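Table Surfaces, Part 4: The Shared Table at Illport

Gallery by Kylie Tawhiri
Filed under: Furniture, Cable runs, Shared rooms

The long table at Illport has a light wood-grain top and a curved front edge. It came from the Salinas office when that floor was given up, and it has been in daily use since March. No seat on it is assigned. People put down what they have with them and move it when the space is needed.

Parts 1 to 3 of this series dealt with single desks, where the layout settles after a week or so and then stays put. A shared table behaves differently. The large items tend to stay where they land, along the back and the left side. The small ones travel: mugs, bottles, coasters, packets. Cables end up wherever the last charger was pulled from.

Our table notes use three zones. The front strip is the first hand's width in from the edge and is meant to be kept clear. The middle is for drinks and whatever is being worked on. The back is for bags, tall bottles and slack cable. Jovita Arriaga drew up the zones for the Bulen office and they were carried over here without changes, although the Bulen tables are square and have no curve to deal with.
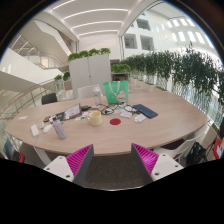
Pale yellow mug in the middle, dark red coaster to its right. Lavender bottle tilted near the front edge, green bag at the back.
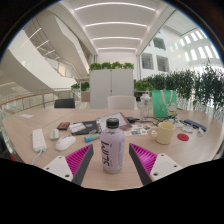

Lavender bottle upright, mug and round red coaster to the right, glass jug behind the mug. Stickers and printed cards in the middle zone.

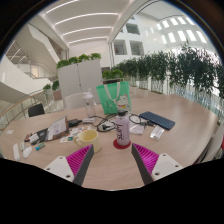
Bottle on the coaster, mug to its left. Dark blue keyboard at an angle on the right side.

The zones hold up fairly well for large items and poorly for small ones. Gumaro Escobedo kept a placement log over one month at Illport, writing down each item left on the table at 5 p.m. He made 1157 entries. Most of the entries outside the correct zone were for paper: slips, cards, wrappers, loose sheets. Bags were hardly ever in the wrong place.

Cables

Black cable is the main source of clutter at the back of any shared table. Slack that is pushed out of the way on one side comes forward on the other. We tried adhesive clips along the rear edge and took them off again after two weeks. The adhesive held, but people would not thread a cable through a clip for a half-hour stay. An open tray fixed under the top gets more use. The one on order is from Jultley, 400 mm long, and takes a charger together with its lead. Two of them will be mounted end to end with a gap between for the table leg.

Cables that run down over the front edge should be moved to the back before anyone sits on that side. A lead hanging at the front gets caught by chair arms and knees, and the connector takes the load.

Coasters

The finish on this top marks easily. Natalia Villalobos tested an offcut with plain water and found a pale ring after 50 minutes. Tea left a darker ring in less time. Neither came out with a damp cloth. The ring from the water faded overnight, and the one from the tea is still there.

Cork coasters were dropped after the first trial. They stick to the base of a cold bottle, lift with it, and fall on the floor. A flat, heavier coaster stays down. Use one for bottles as well as mugs - a narrow base leaves a smaller ring, but it is still a ring.

Paper and small packets

Sort before wiping. Anything printed goes into one pile, face up, and the pile goes to the back. Stickers should be stacked on their backing and kept off the bare top in warm weather, as the edges lift and catch. Empty packets can be thrown away. Sealed ones are left for two days and then go to the shelf by the door.

Wiping down

Start at the back and pull toward the curved edge. Use a barely damp cloth, with the grain. The curve collects crumbs on its underside, and a dry brush works better there than a cloth. Lift keyboards and folders; sliding them drags grit across the finish. There are already fine scratches on the left side, most of them from the move.

Parts and references

Replacement edge trim for this top is listed under stock number 3097. It is sold in one length only and has to be cut on site. Ezequiel Cervantes has the template for the curve and can send a paper copy to anyone fitting the same top elsewhere. Allow about a day for the glue to cure before putting any weight on the edge.

Part 5 covers the two standing benches at Bulen, including the footrail and the power drops.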